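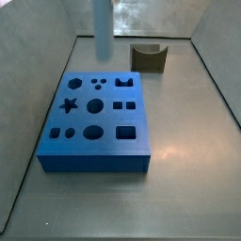 Slide 1: blue sorter, hole side up, with one olive-brown piece standing behind it.

OK, leave this one up while people find seats. Say hi, say thanks to Parisa Bahrami for the invite and for the coffee.

Start with the question: who had one of these as a kid? Wait for hands. Then: who remembers which hole they went for first? I went for the star, every time, and I'd push anything at all into it (including, my mother says, a piece of toast).

So I run the toy shelf at the Getthorpe lending library, and we have 293 toys out on loan right now. Sorters come back more scuffed than anything else we own, and I love that! Look at the pale streaks on the top of the blue one. I used to try to polish those out. I've quit. Kids don't care, and I got my evenings back.

Now point at the top right corner, the wide hole with the notch, the one that looks like a letter M. Ask the room what they'd call it. At Hajdu last June I got "bridge," "pants" and "a tooth," and then two dads argued about the tooth. Let it run a minute if it gets going, it's the best part of the talk.

Then the piece at the back, with the curve scooped out of the top. Don't give them the answer. Ask which hole they'd try, and which way around they'd hold it. Grown-ups go quiet here — they're turning it over in their heads, and a two-year-old would do the same job with her wrist.

Move on to round holes. There's a big circle in the middle, a long flat oval in front of it, and a little upright oval off to the left. Talk about ovals being harder than circles. A circle goes in however you turn it, an oval makes you line it up. Same story with the squares, big one and small ones.

Tell the Droninell story here if we're on time (7 minutes in, check the clock). If not, skip to storage bags.

Pass around the sample bags. Ask for them back!! I lost four last time.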